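The apartment on Candlow Street came furnished, the listing said, and I have learned to read that word the way I read "cozy." The agent wanted 3,000 up front and swore the last tenant had left nothing behind. I signed anyway. It was September, and the other place smelled of soup.

By evening I had already found 54 cents in the couch and a receipt from Juhász Hardware for 393 picture hooks. What does a person hang with 393 picture hooks? The walls had one mark between them.

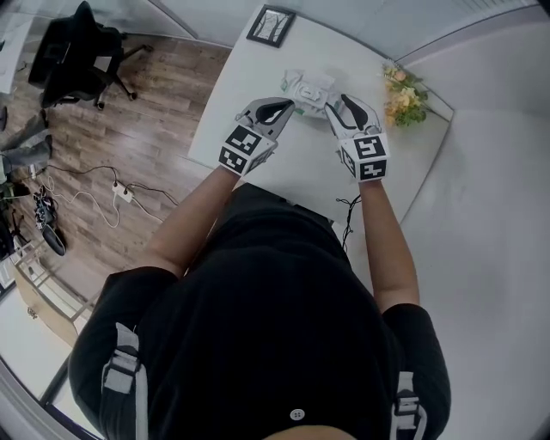
The flowers were what bothered me. A real tenant buys real ones and lets them die, or doesn't bother. Somebody had picked pale yellow and peach, artificial blooms that would never drop a petal, and stood them against the wall near the corner of the white table, with a little black-framed picture of bare branches for company. Spring and winter on the same table. I asked the agent whose they were, and she said they belonged to the building, as if a building had taste.

I moved the flowers to the closet that night. Then I lay in bed and listened to the pipes, which the agent had called "quiet," and thought about all those hooks. At 2 in the morning I got up, opened the closet, and started feeling along the back wall for holes.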